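Tukstead to start charging deposit on plastic and glass bottles in March

TUKSTEAD - Shoppers in Tukstead will pay a deposit on most bottled drinks beginning in March, after the town council voted to go ahead with a return program that has been under discussion for more than two years.

The deposit will be 9 cents on bottles that hold less than a quart and 18 cents on anything larger. Customers get the money back when they bring the empties to a collection point. Juice, soda, water, tea and sports drinks are covered. Milk, wine and infant formula are not.

The town has signed up 41 stores and gas stations to take bottles back, along with the transfer station on Ernham Road. Stores that join the program are paid a handling fee for each bottle and can choose whether to give refunds in cash or as store credit. A store that sells drinks but has less than a set amount of floor space can opt out, and most of the small shops downtown have done so.

Bottles will be trucked to a sorting plant in Ernham run by Gristico, a regional recycling company. Gristico won the contract over one other bidder and will run the program for its first three years. The company said it expects to hire more staff for the Ernham plant before the program begins, but it did not say how many.

The council based its decision in part on a trial held last fall in the neighborhoods north of the river. During the trial, 3,375 bottles were returned through two drop-off sites. A staff report said the total was higher than planned, and that one of the sites had to be emptied twice as often as scheduled. Residents who took part were mostly happy with the refund but complained about the hours, which ended at 5 p.m.

Under the final plan, at least one collection point on each side of the river will stay open until 8 p.m.

The main objection came from restaurant owners, who said they do not have room to store empties between pickups. Thân, a noodle restaurant on Mill Street that sells bottled tea and juice, asked the council for a weekly pickup at the back door. The council did not add the pickup to the plan but told town staff to work out a price for it and report back before summer.

Staff also tried to settle what counts as an acceptable bottle. During the trial, a number of returns were turned away for being crushed, missing their labels or still partly full. 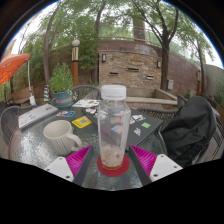 Bottles must be empty and should be given a quick rinse, according to the rules adopted with the plan. Juice and smoothie bottles are the hardest to process because leftover pulp dries inside and spoils the plastic around it in the bale. Caps can be left on. Bottles do not need to be washed with soap, and labels must stay in place so that the bar code can be read.

Drinks already on store shelves when the program starts will be sold without a deposit until they run out. Those bottles can still go in curbside bins, which the town will keep collecting on the current schedule. Bottles bought outside Tukstead will not be eligible for a refund.

Any deposits that go unclaimed will be used to pay for the program. The council will review the costs after the first year.

A list of collection points is posted at town hall and at the library. Printed copies will be mailed with the next water bill.

COMMENTS (5)

millstreetmom
So how do they know which bottles were bought in town? Half of us shop in Ernham. I read the article twice and still don't get it.

rwk_tukstead
@millstreetmom There's supposed to be a sticker by the bar code. It was on the flyer they handed out for the trial. Easy to miss.

oldbridge
We did the trial and it was fine. Took a bag over every couple of weeks. The late hours will help, I could never get there by 5.

two_dogs_north
Another fee. I already put everything in the curbside bin and now I get to drive it somewhere to get my own money back.

gardenhose77
Does anyone know if the transfer station gives cash or is it only the stores? Would rather not end up with credit at a gas station I never use.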